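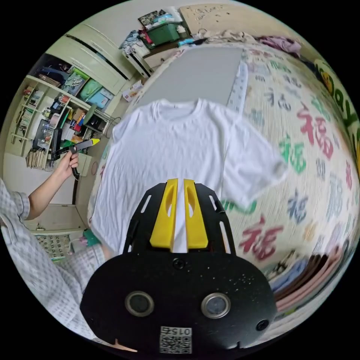 LISNESS, 2023-09-26 - Skestau today opened orders for the Saketti, a hand-held gripper kit for recording household chores so that robot arms can be taught to do them. The company would like to say up front what the kit does not do. It does not fold your laundry. A person holding it folds your laundry, more slowly than usual, and a robot may or may not learn something from the result.

Skestau has read the same announcements everyone else has, the ones that have promised a laundry robot by next year for several years running. The Saketti is a smaller claim. It is a tool for people who already have a robot arm, a training setup and some patience, and who are short of recordings made in real homes.

The base kit costs $925 and includes one gripper, a charger, a carrying case and a printed guide. A second gripper for two-handed work adds $492. Recording software is included for the first year. After that it is $231 a year, and buyers should put that in their budget now.

In a trial that ended in May, people in ordinary homes recorded 1291 attempts at folding T-shirts, mostly on beds. Skestau is not publishing a success rate for robots trained on those recordings. Results changed too much with the fabric, the surface under it and the arm being used, and the company does not think one average would help anyone decide whether to buy. The full set of recordings, failed attempts included, will be open to customers at no extra charge.

Known limits are listed in the guide. Thin cotton is hard to pick up one layer at a time. Busy bedding can confuse the position tracking. Long sessions tire the wrist, and Skestau suggests stopping every 20 minutes.

Appiah, the reseller handling orders outside the Lisness area, will accept returns for 30 days, opened or not. Skestau asks buyers to try the kit on their own chores during that time and to send it back if the recordings are no use to them.

Orders ship in the order received. Lab discounts are not offered at this time.

Filed under: Product News > Robotics & Home

Comments (3)

foldingskeptic: So $925 to do my own laundry with a claw. At least they admit it.

bench_rat: The yearly software fee is the part I don't like. What happens to my recordings if I stop paying? The release doesn't say.

mtl_owner: We'd want to see the failed attempts before ordering, not after. Putting them behind the purchase kind of defeats the point.

Recent releases
Skestau changes warranty terms for charging docks
Appiah adds repair desk in Lisness
Saketti guide, first printing: corrections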